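Home | Programs | Grantees | Reports | Contact

Progress report, Kramer packing floor, second period

This has been a good stretch for us and I'm glad to have so much to report! When we wrote the proposal, the Kramer floor packed every travel kit by hand, and the people doing it were tired of the wrist work. By October we had 22 people on the floor trained to teach the packing cell, and most of them had never touched a robot before.

The teaching is done with the hand-held grippers. A packer picks one up, does the task the way they always would, and the recording goes to Arkia, who train the cell from it. We had budgeted for outside demonstrators and dropped that line after the first month. Our own packers know which way a tube wants to go into a case and how far you can squeeze a bottle before the pump shifts, and it shows in what they record.

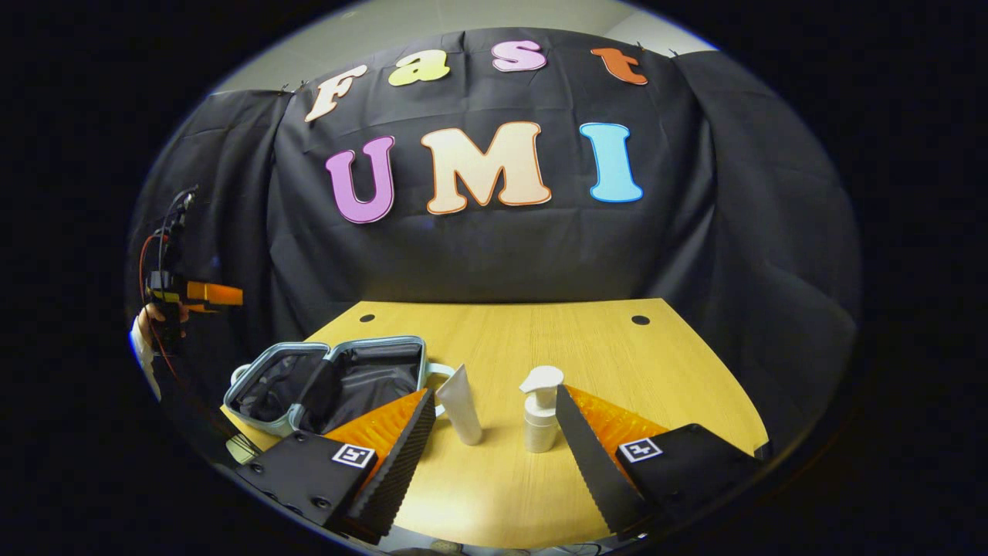 Toiletries and small cases are where we have spent most of our effort. We have 424 demonstrations accepted so far, and another 40 waiting for review. The rejected ones were mostly people going too fast (a hard habit to break when you have been paid by the piece for years), so the lead hands now run a short warm-up at the start of each session.

What has changed for people is the part I most want you to know about. Packers on the teaching rotation get the same rate as a lead hand for those hours, and sessions are capped at 24 minutes with a break after. Two packers have moved over to review work full time and are already pushing back on Arkia's labels — with good reason, in both cases. The older packers were wary at first and asked straight out if they were training their replacements. We told them what the agreement with Cuvex says: no position is cut during the grant, and anyone whose line moves to the cell is offered retraining first. That is now posted by the time clock in writing.

Still open: soft items are slow, the grippers are heavy for smaller hands, and Indis has not delivered the lighter grips we ordered. We have asked for a firm date. We would also like to move part of the unused demonstrator money into a second review station, and a revised budget page is attached for your approval.

Next period we start on zippered bags, which the packers picked themselves.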